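3.2 Drying Behavior of Woven Table Textiles

The second part of the study looked at how small woven textiles release moisture after household washing. Samples were supplied by the Flernadine mill and by two retailers in Vellavholm, and all were sold as general-purpose mats for kitchen or craft use. Each sample was weighed before washing, soaked in 500 ml of tap water at room temperature, and spun for 3 minutes. It was then laid flat on a dry surface in a closed room.

Weight was recorded at fixed intervals until two readings in a row agreed. The first reading followed 300 seconds after spinning, and the second at 900 seconds. Later readings were taken hourly. Samples that curled at the corners were pressed flat by hand and left in place, as described in Section 2.4.

Weave density had a stronger effect on drying time than fiber content. Tightly woven samples held water along their hems long after the center had reached its starting weight – a pattern also noted in the earlier Skimar trials on dish towels. Dyed stripes made no measurable difference, although the striped samples tended to shrink more in the direction of the stripe. We did not test whether this shrinkage continues over repeated washes.

The surface under the sample also mattered. Mats laid on a solid surface dried more slowly on the underside than those laid on a wire rack, and the gap was widest for the thickest weaves. Since most households dry small textiles on whatever counter or table is free, the solid-surface values are used in Section 4, and the rack values are given in the appendix for comparison.

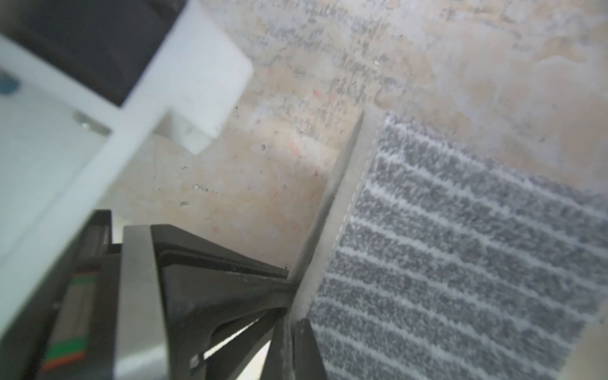
Figure 3. Gray striped fabric mat on a beige, mottled work surface.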